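Dye notebook, December, 7:40 a.m.

Came in early to lift the lid on the second indigo vat and I am so pleased. Coppery skin right across the top, a good fat flower of blue bubbles in the middle, and the liquor under it a clear yellow-green like weak tea with a highlighter dropped in it. Last week it was murky and sulking. The only thing I changed was the blanket – two layers of old quilt and the lid taped down overnight.

Vat log: fed 89 g fructose last night, lime to match, stirred slowly in one direction, left alone. Paper strip this morning says the pH is fine. I wouldn't feed again until tomorrow.

Cotton test, Tatden plain weave, scoured twice. First dip went in at eight, long and lazy, no poking at it. It came out that acid green and turned while I was still holding it up (I never get tired of this!). Three dips and it's at a real mid blue. Five dips and it's nearly the shade of the old Lakus sample on the corkboard, which I have been chasing since summer. Rinse water ran a little blue, less than the last batch. Will do a proper rub test when it's had its vinegar rinse and a few days to settle.

Weld over indigo for the greens. Mordanted the Morkix lawn cotton with tannin first, then alum acetate. The two-step mordant takes the whole afternoon but the yellow it gives is so bright that I don't see us going back to plain alum. Short dip in blue first, then weld, gives the leaf green. Weld first and then blue went patchy on both tries, darker along the fold lines. Could be my folding.

The mint is the one I'm most excited by. A single quick dip in the exhausted vat, number one, the one we keep saying we'll pour out, then a very thin weld bath. It comes out cool and soft and a bit milky. Please don't pour out vat one! It's too weak for anything else but it makes this color like nothing I've had from a fresh vat.

Stock: cotton yardage tag says 1,395 g left on the big roll, so enough for the Cronin order and a set of swatches. The alum tub is down to 811 g. Lime is fine. We need more pH strips, the narrow range ones, and somebody has walked off with the good thermometer again.

Things I want to try while the vat is happy:

– mint on linen, same dip times
– a little chalk in the weld bath, see if it sharpens the yellow
– clamped folds with the small square blocks
– overdyeing the failed madder pieces from October, nothing to lose

Noon. Blues are on the line by the north window. Color has shifted slightly grayer as they dry, as always, so don't judge the swatches until tomorrow. Vat two went cloudy after the last dip and I've covered it up for a rest. Will check the skin again before I lock up. 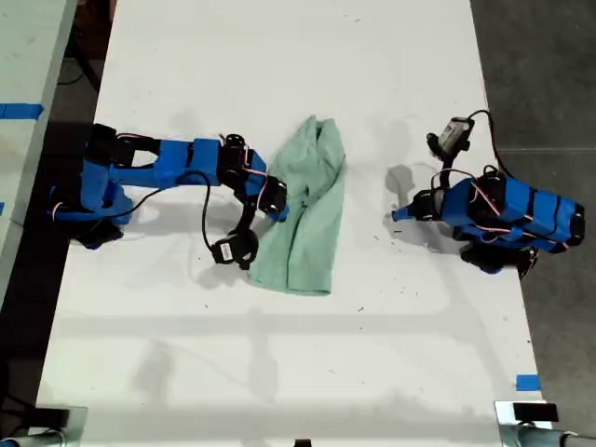 Mint green cloth on the white table, blue arms either side.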